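Istia 居家康复护理试点 第二期进展报告
提交：Manov 基金 健康项目组
2024年4月15日

先说要紧的：Ulldale 片区已经全部铺开，Tang 片区慢，原因见第三部分。钱没超。数据表另发，这里只写文字。

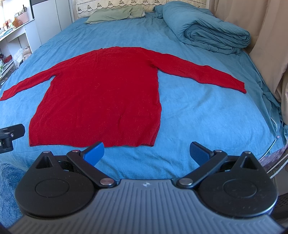
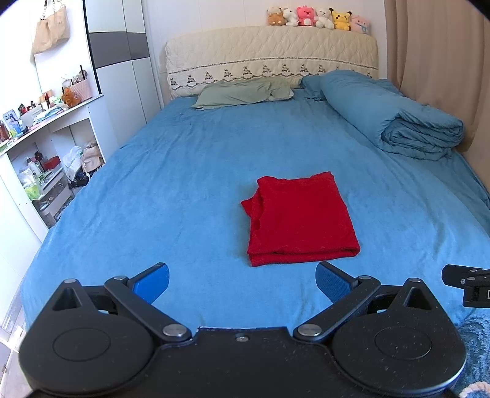
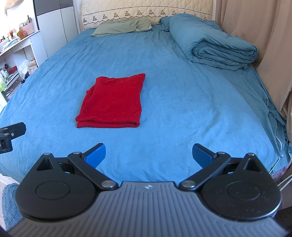 床，铺着蓝色床笠

撰稿：Istia 项目协调员（Ulldale 办公室）

一、做了什么

本期主要对象还是化疗间歇期回家休养的肿瘤病人，外加少量术后病人。上门护理、电话随访、家属培训，三块都在跑。到本期末在册病人24位，Ulldale 的占大头。上期您们问过能不能收放疗病人，可以收，医院那边转诊单的格式已经改好，多了一栏皮肤情况。

上门护理：按计划每位病人每周一次，血象低的加一次。PICC 维护由有资质的护士做，护工不碰，这条写进了排班表。体温、体重、进食、大小便、睡眠，记在同一张纸上，晚上录入。录入经常拖到第二天，承认，在改。

电话随访：化疗后第三天必打，这个时间点恶心和乏力问得最多。话术改过一版，原来的太长，病人听到一半就累了。新版先问发烧，再问吃喝，其它放后面。没接通的当天再打，还不接就联系家属。

家属培训：本期办了3场，都在 Ulldale 卫生站二楼。内容是发热怎么处理、口腔护理、药物存放、什么时候必须去急诊。有家属提出晚上开课，白天要上班，请不出假。下一场放在晚饭以后。

二、花钱情况

本期支出集中在人员和交通。印刷费比预算低，手册少印了一版，等内容定了再印。血压计和体温计已补齐，发票在附件。耗材里敷贴涨价，供应商报价单也附上了，希望能从印刷结余里调一部分过去，请批复。要是不能调，请尽早说，我们好换规格。

交通：本期累计行驶1852公里，不含 Tang 片区护士自己坐公交的部分，公交票单独报。有两张加油票丢了，没算进去，自己承担。

三、问题

Tang 片区。转诊少。当地医院肿瘤科出院时不主动提我们，病人多半是从别的病人那里听来的，等找到我们已经过了第二个疗程。跟科室谈过，对方的顾虑是责任怎么分：居家期间出了发热，谁先接电话，谁决定回院。协议草稿里写的是我们先接，体温到38度以上由医院值班医生决定。草稿在对方医务处，还没回来，催过。

护士不够。Tang 目前只有一名全职护士，休假就断档，现在靠 Ulldale 的人顶，路上单程就要很久，一天跑不了几家。招聘启示挂出去了，来面试的多数没有肿瘤科经验。打算放宽，先招再训，训练计划写在附件最后一页。

随访系统。导出的表日期格式乱，有一批记录日和月对调了，人工核过，改回来了。软件方答应修，没给时间。在修好之前我们手工留一份底，费时间但是放心些。

病人退出。有的是住院了，有的搬去和子女住，不在服务范围。也有一家嫌上门打扰，改成只电话随访，我们还保留在册，算不算有效服务请项目组给个口径，不然下期统计还要吵。

四、反馈

满意度问卷收回19份。总体评价不错，意见集中在两处：上门时间不固定；手册字太小。时间的问题难办，前一家拖了后面全拖，现在改为报时间段，出发前再打一个电话。字号好办，新版手册会加大，饮食那几页重新排版。

有病人提到想要心理支持。目前项目里没有这一块，护士能陪着聊几句，但不是专业的。Ulldale 卫生站有心理咨询师可以转介，收费，病人去的少。下期预算想加一小笔，先问问项目组的意思，同意的话再写详细方案。

五、下一步

6月底之前：
Tang 片区协议签下来，签不下来就先从社区卫生站收人
护士到岗并完成跟班
手册新版付印，含放疗皮肤护理的内容
晚间家属课开一次，看到场情况在决定要不要固定
夜间发热电话的值班表重排，现在排得太密，人吃不消

需要项目组答复的：耗材调剂、只电话随访的统计口径、心理支持要不要写方案。前两项急，第三项可以等到下次碰头。

附件：支出明细、发票扫描件、敷贴报价单、协议草稿、训练计划。问卷原件存 Ulldale 办公室，要看可以寄。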